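Ludothèque d'Itenau : reprise de l'atelier de construction

L'atelier de construction reprend le 23 septembre 2026 dans la salle Eberhard. Il est ouvert aux enfants dès 4 ans, accompagnés d'un adulte, et demeure gratuit pour les familles inscrites à la ludothèque. La responsabilité en est confiée à Mme Theresia Egger, qui succède à M. Reto Frei.

Le fonds de briques à emboîter a été complété au cours de l'été et compte désormais 863 pièces.
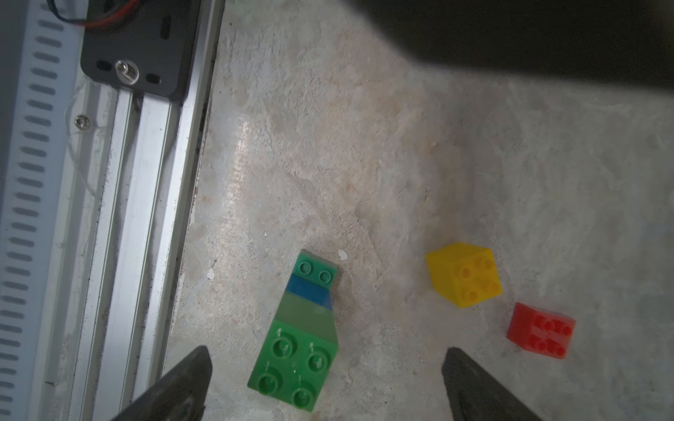 Les participants travaillent à même le sol. Il leur est demandé de séparer les assemblages en fin de séance et de remettre les briques dans les bacs, classées par couleur. Toute pièce fendue ou abîmée doit être remise à l'accueil.

Le prêt à domicile est limité à 2 boîtes par famille. Les dons de briques sont acceptés au comptoir pendant les heures d'ouverture, à condition que les pièces soient propres. Les inscriptions pour la session de janvier seront prises par Mme Zewditu Beyene.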